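Catchweight bout

A catchweight bout is a fight held at a limit that doesn't match any of the regular weight classes. The two camps pick a number between them, put it in the contract, and both fighters have to make it. I've followed combat sports for years and I still get asked about this one more than anything else!

The usual reason is short notice. A fighter pulls out, a replacement steps in with 10 days to go, and there's no sensible way for them to get down to the normal limit – so everyone agrees on something a bit higher. 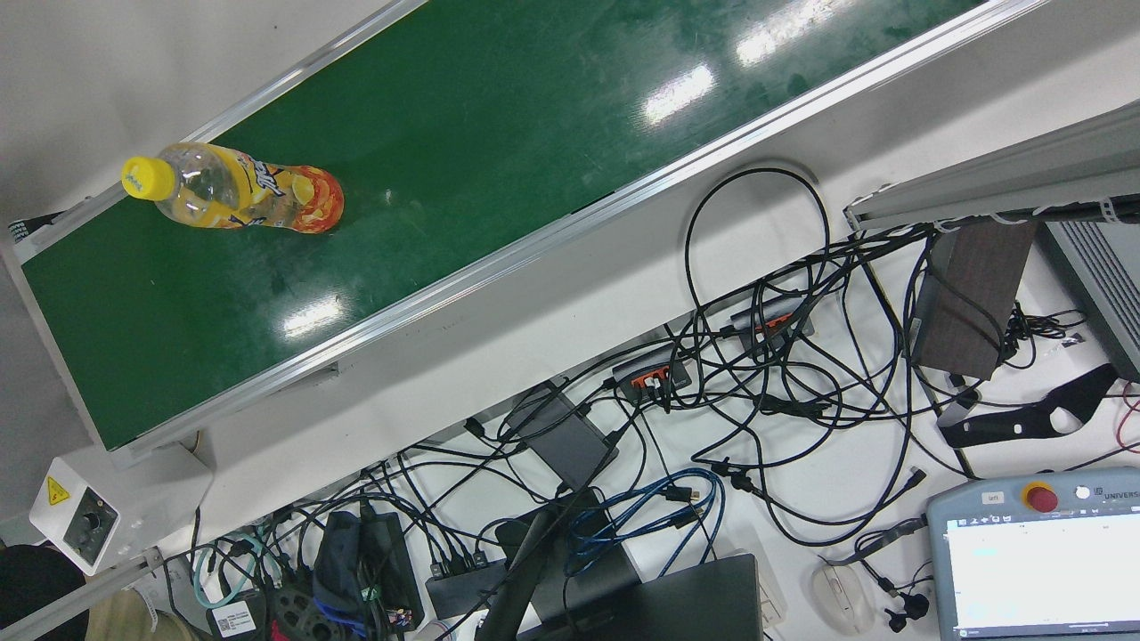 Missed weight is the other common cause. If one fighter comes in heavy, the opponent can refuse the bout or accept it, normally for a slice of the other's purse. My favourite local case was at the Dromlow show one August, when Chinyere Onuoha took the fight anyway and won on points in front of 3000 people (I was hoarse for a week).

Titles generally aren't on the line at a catchweight, although boxing has been looser about that than MMA. The result still counts on both records.
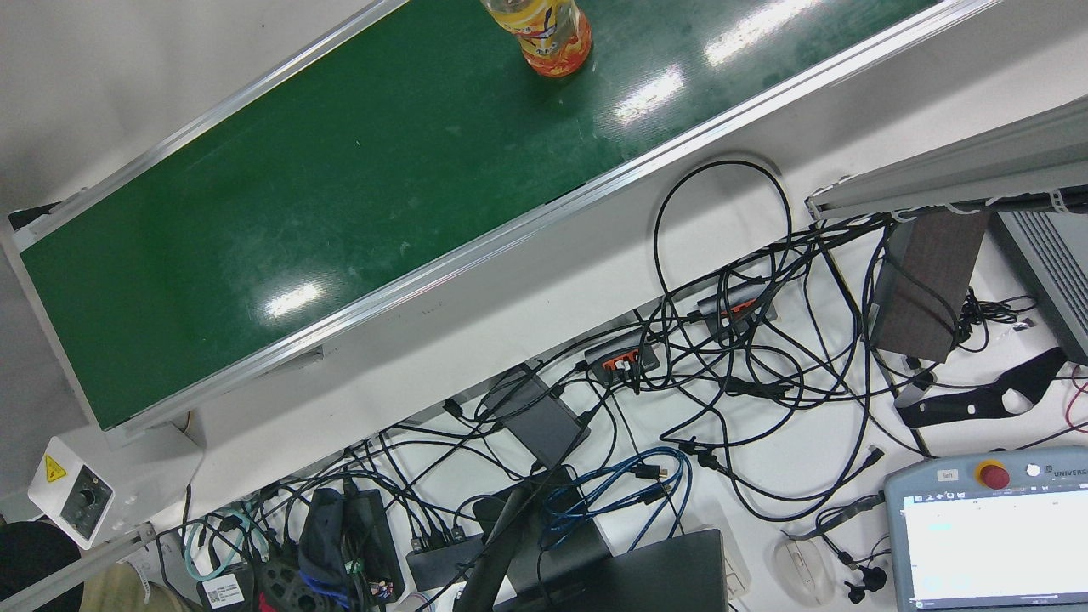 Criticism

Some fans reckon the bigger name gets to set the number, and I have some sympathy. Rasmus Petrauskas, who coached at Prolness, used to call it "losing the first round at the lawyer's desk".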